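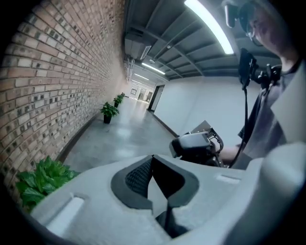 Les plantes nettoient-elles vraiment l'air ?

Décembre – par Fernanda Garcia

Tu l'as sûrement déjà entendu : mets une plante verte dans ta chambre et l'air sera plus pur. C'est écrit sur des étiquettes et répété par les grands-parents. Moi, quand tout le monde répète la même chose, j'ai envie de savoir qui a vérifié.

D'où vient cette idée ?

Il y a quelques dizaines d'années, des scientifiques ont enfermé des plantes dans de petites boîtes bien fermées. Ils y ont ajouté des gaz polluants, comme ceux qui s'échappent parfois des colles ou des peintures. Au bout d'un moment, il y avait moins de gaz dans la boîte. L'expérience était sérieuse. Mais ta chambre est-elle une boîte fermée ? L'air passe sous la porte, par les fenêtres, par la grille d'aération. Ce va-et-vient emporte bien plus de polluants que les feuilles.

Et l'oxygène ?

À la lumière, une plante fabrique du sucre avec de l'eau et du gaz carbonique, et elle rejette de l'oxygène. On appelle ça la photosynthèse. Très bien, mais combien en rejette-t-elle ? Un pot sur une étagère en donne très peu à côté de ce que tu respires. Il faudrait une petite jungle, et tu ne trouverais plus ton lit.

Alors, faut-il avoir peur des plantes la nuit ?

On raconte aussi l'inverse : elles nous « voleraient » l'oxygène pendant notre sommeil. Dans le noir, la plante respire, c'est vrai, comme toi. Seulement, elle en utilise vraiment très peu. Ton petit frère dans le lit d'à côté en consomme beaucoup plus !

Ce qu'on peut dire sans se tromper

Les plantes rendent l'air un peu plus humide. Beaucoup de gens les trouvent jolies et aiment s'en occuper. Pour changer l'air, ouvre la fenêtre quelques minutes. Et méfie-toi des mots « dépolluante » ou « purifiante » sur un pot – demande-toi qui l'a écrit, et s'il a quelque chose à te vendre.

Commentaires (3)

Olga Valente : Ma fille a voulu rendre son ficus. Je lui ai dit qu'on le gardait quand même.

Amaral : et les cactus alors ? ma tante dit qu'ils arrêtent les ondes de l'ordinateur

Fernanda Garcia : @Amaral Demande-lui comment elle l'a mesuré !

À lire aussi
Le sucre rend-il les enfants excités ?
Pourquoi les feuilles changent de couleur
Les poissons rouges ont-ils de la mémoire ?
Attrape-t-on un rhume à cause du froid ?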